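Every folding guide I've read says the printed T-shirt is the easy one. I don't buy it. Plain shirts forgive you. A shirt with a big print on it creases along the ink, and after enough washes the crease is where it cracks.

I've tried most of the methods people swear by, including the Nokik folding board (fine, if you like owning a board) and the roll that Bok-nam Byun taught at the Vurkwood library one Friday. The one below is mostly hers, minus the parts I think are superstition.

## What you need

- A flat surface bigger than the shirt
- Clean hands
- No board, no clips, no spray

## Steps

1. **Turn the shirt right side out and lay it face down.** Plenty of guides say to store prints inside out. Wash them that way, sure. In a drawer it just means you can't tell which shirt is which.
2. **Smooth from the middle toward the side seams.** Use the flat of your hand and don't tug on the hem. Pulled hems go wavy.
3. **Fold each side in past the edge of the print, if there is room.** With a small chest logo there always is. With lettering all over, there isn't, so pick the gap between two blocks of text and fold there.
4. **Lay the sleeves back flat.** One fold each.
5. **Bring the hem up to the collar loosely.** Don't press it. A soft bend does far less harm than a sharp one.
6. **Stand it in the drawer, bend side up.**

The Sodora booklet claims you can fit 40 shirts in one drawer this way. Maybe, if you never plan to take one out again. I stop when I can still slide a hand in between.

## Shirts with print everywhere

These are the ones the tidy diagrams skip. There's lettering up by the top, more lower down, and some of it runs up the side, so step 3 gets awkward. 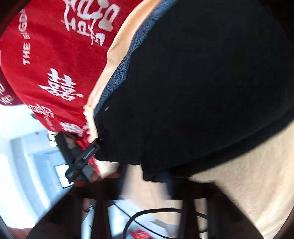

*Red tee with white characters in several blocks, plus English lettering running vertically.*

For a shirt like this I skip the side folds and roll it from the hem, print facing out. It takes up more space. I still think rolling is oversold for everything else.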